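Trulemthorpe Boards > Hardware > Servers and storage

Thread: Corrected memory errors on one channel, when do you pull the module?

drestberg_dan
Posted May 18, 2018
I look after a small file and database server at a print firm. It has run without trouble for years, but since February the log has been showing corrected single-bit errors, all on the same channel and the same slot. The first month gave me 6. The second gave me 35. This month it stands at 66 and the month isn't over.

No uncorrected errors, no crashes, no complaints from users. ECC memory, registered, all modules bought as one matched set. Intake temperature is steady. The firmware has a warning threshold of 200 in a day, and I am nowhere near it.

My manager's view is that corrected means corrected and there is nothing to fix. Mine is that the rate is going up and I would like to deal with it before it stops being correctable. Who is right, and what would you do first?

ra_gyubin
What addresses? If the errors come from the same row and column each time, you have a weak cell or a weak row and the module is at fault. If they are spread all over the module, think about the slot, the contacts or the signal. The total on its own tells you very little.

Also, is patrol scrub enabled? With scrubbing on, one bad cell gets read again on every pass, so a single fault can give you dozens of log lines. You may have one fault that is being visited more often than it was in the first month.

drestberg_dan
Scrub is on and always has been. Addresses as far as I can decode them: most are in one bank, two different rows, several columns. A handful are elsewhere on the same rank.

ra_gyubin
Two rows in one bank plus strays. I'd lean towards the module, but swap before you spend. Move the suspect to a different channel and put a known good one in its place. If the errors follow the module, replace it. If they stay with the slot, keep reading.

Moon_N
I disagree with swapping first. Each time you take modules in and out you change two things at once, the position and the state of the contacts. If the errors go away you have learned nothing, because you don't know if the module was bad in that position or if it only needed reseating.

Reseat first. Same module, same slot. Power off at the wall, wait, take it out, look at the contacts under a good light, put it back until both latches close by themselves. Then leave it for at least as long as it took to log the first batch. If it is clean after that, it was a contact fault. If not, do the swap.

ra_gyubin
That costs him two outages in place of one, on a machine people use for work. And a swap that clears the errors does tell you something if you then put the parts back where they came from.

Moon_N
Which is also a second outage.

ra_gyubin
Only in the case where the errors vanish. In the other two cases it is one.

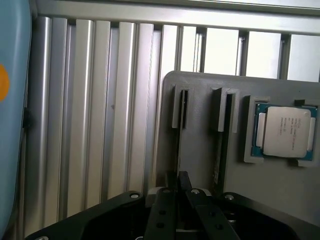
Either way, write down the serial number of each module against its slot before you touch anything. I have seen people do the whole exercise and then be unable to say which module was the suspect. A strip of paper tape with the slot label on it is enough.

Roy_bench
Look at the processor before you blame the memory. The memory controller is in the CPU, so the path runs from the module through the slot, the board and the socket to the package. A poor contact at the socket shows up as errors on a single channel, and it can look exactly like a bad module. I had one at Trirley where we went through three modules and a riser before anyone lifted the heatsink. There was a smear of thermal paste on the contacts at one edge. It had been there from the day it was built and only began to matter later.

I would not start there, as it means new paste and the risk of a bent pin. But if the errors stay with the slot after a swap, the socket comes before the board.

One more thing on that. If you do refit the cooler, tighten the screws a little at a time and in the pattern given in the manual. Uneven pressure on a large socket is a known way to lose a channel.

Moon_N
Agreed on the order. I'd add the power supply to the list, though low down. Memory voltage sagging under load would normally give errors on more than one channel.

seulgi_w
I think the manager has half a point, and the thread has skipped over it. A low rate of corrected errors is normal. The code is there to absorb them. What matters is the chance of a second bad bit landing in the same word as the first, and with two weak rows in one bank that chance is small but no longer trivial. If the addresses really are on two rows, and the columns keep spreading, that is a growing fault and I would replace the module without any testing at all. A module costs less than an evening of overtime.

What I would not do is clean the contacts with an eraser, which somebody is bound to suggest. It leaves grit behind and takes off plating. Lint-free cloth and isopropyl alcohol if there is visible dirt, otherwise leave them alone.

drestberg_dan
Does your advice change if the board supports mirroring? I have enough spare capacity to turn it on until a part arrives.

seulgi_w
It would cover you, at the price of half the memory. Rank sparing costs less if the firmware offers it. Check how much the database has reserved before you switch either on, or it may fail to start.

ra_gyubin
Test your backups before any of this. A restore to another machine, with the files opened. Uncorrectable errors halt the machine if you are lucky in your settings.

Moon_N
Still reseat first.

drestberg_dan
Update. I had an outage agreed for Sunday anyway, so I reseated the suspect in its own slot and ordered a spare of the same part number. No dirt that I could see, but one latch was not fully home. Nine hours of memory test with no errors, then back into service.

Two corrected errors since, both on one of the two rows from before. So the latch may have been part of it, but it isn't all of it. Spare goes in when it arrives and the old one goes back to the supplier if they will take it.

Moon_N
Fair enough. Replace it.

ra_gyubin
Same row, so it's the module. Keep the log from before and after, the supplier will ask for it. Some will only accept a failure from their own test tool, so check the terms before you post it.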